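Why Does Cloth Wrinkle?

Have you ever pulled your favorite T-shirt out from the bottom of a drawer and found it covered in lines? I do it all the time. My shirts go in flat (well, flat-ish) and come out looking like an old road map. So I decided to find out what's going on in there, and I got way more interested than I expected!

Let's start small. Really small. Cotton comes from a plant, and each fluffy bit of it is made of tiny hairs called fibers. Twist a bunch of fibers together and you get yarn. Cross lots of yarns over and under each other and you get woven cloth. Go find a pillowcase and hold it up to a window – you might be able to spot the crisscross.

Now zoom in even closer, closer than your eyes can go. Inside every cotton fiber are long, long chains called molecules. They sit side by side and hang on to their neighbors with weak little bonds, a bit like kids holding hands in a line. When you bend the cloth, some of the kids let go. Then they grab the hand of whoever is next to them in the new spot. Now the cloth is being held in its bent shape, and we call that a wrinkle.

Water makes the letting go much easier. It sneaks in between the chains and pushes the hands apart. When the water leaves, everybody grabs on again, wherever they happen to be. A wet shirt that dries in a ball stays wrinkled like a ball, and a wet shirt that dries on a hanger comes out a lot smoother. An iron does the same trick on purpose, with heat, some steam and a good hard press.
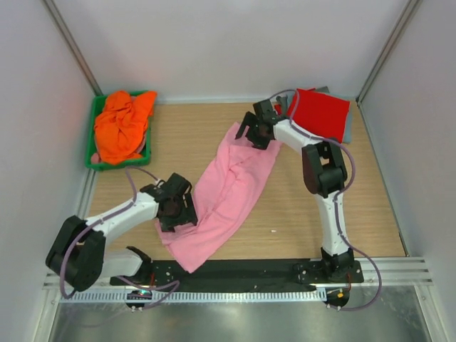
Why do wrinkles so often run in long lines?

Cloth bends easily but doesn't like to be squashed flat from the sides. If you push it together, the extra cloth has to go somewhere, so it pops up into a ridge, and the ridge runs across the direction you pushed.

You can try this yourself with a dish towel. Lay it on a table, put one hand on each side and slide your hands slowly toward each other. Up comes a ridge! Now smooth it out and give one end a twist. The folds should start to slant and wrap around.

Wool is different, by the way. Its fibers are curly and springy, a bit like tiny coils, so a wool sweater bounces back pretty well after you've sat on it. Polyester is good at staying smooth too. Linen is the worst. I have one linen shirt and it wrinkles if I so much as look at it – but I still wear it every summer.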